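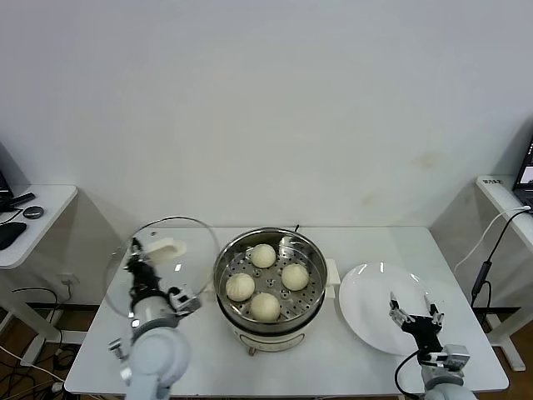

**jirnelik_joe:** Go with the single axle! My Sondex 6 x 12 has done 3,743 miles behind a V6 pickup and it still tows like a dream.

**Lambros Manolakis:** Tows great, sure, but two people can't pass each other in a 6-foot box. I'd go wider – and get the tandem.

**jirnelik_joe:** Tandem means 2 more tires to buy, though.

**povstead_pam:** Worth it! I blew one near Povstead in March and rolled right on to the shop :) Tire was $212, fitted.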